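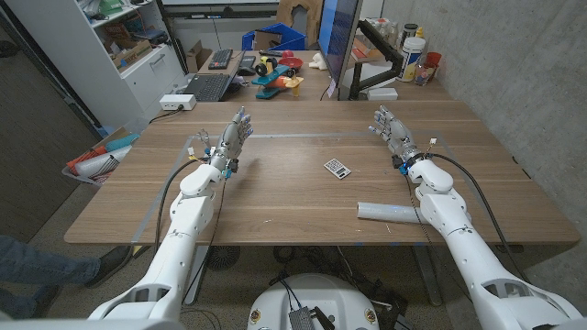 ## Re: [hands] Hands vs. two-jaw grippers, calculator results

Divina Galang wrote:

> We ran the calculator task again with the Wutis hands on both arms. Pick up, turn over, set down inside the tape, press a key. The hands did better than the two-jaw grippers on the pick and a lot better on the key press. I'd like to order a second pair before December. Grabowska has quoted us for the hands and the wrist adapters. Any objections?
>
> The demos alone would justify it. Visitors get it right away when they see fingers.

Yes, a few objections.

First, the count. Your sheet shows 36 tries with the hands and 10 with the two-jaw grippers. I don't see how we compare those. If the two-jaw side had one bad run early on, that's a tenth of its score gone. Can someone run the other 26 before we call it?

Second, who was driving. Dede did all the hand runs, and Dede has been on that glove setup since it arrived. The gripper runs were split between Aleksandra and a student on a first day. I'd expect Dede to win with a pair of salad tongs.

Third, the object. It's a small flat thing with buttons on it, sitting between the two hands. Of course fingers look good on the key press. Try the toy airplane, or the white tube, or anything from the basket of rolled foam. My guess is the gap shrinks on the soft stuff, and on the tube it may go the other way. I could be wrong, but I'd want to see it before we spend money.

Fourth, the wiring. Both hands have thin wires and a small connector sticking out of the side, and the thick black cables run down the outside of the arms. The sheet has a column for dropped objects and none for restarts. How many times did a hand go quiet and need a reseat? Elżbieta told me she did it 4 times in one afternoon. I'd count every one of those as a failed try. You may not agree, but at least write them down.

I also read the Cikach note you linked. It says their grip test ran for 295 cycles "without intervention" and never says what was being gripped. Not much use to us.

What I'd accept:

- same driver for both, or at least two drivers who each run both
- equal number of tries
- three objects, one of them soft
- restarts logged as failures
- start pose and object position marked on the desk, inside the tape

As for the demos, fine, but then let's pay for it out of the demo budget and stop calling it a test result. The Stollcombe people got fingers too, and when I last asked, they were back to two jaws for anything that had to run overnight.

I can take the right arm for the gripper runs if somebody shows me where the old adapter plates went. They aren't in the drawer with the label on it.

Danuta Cieślak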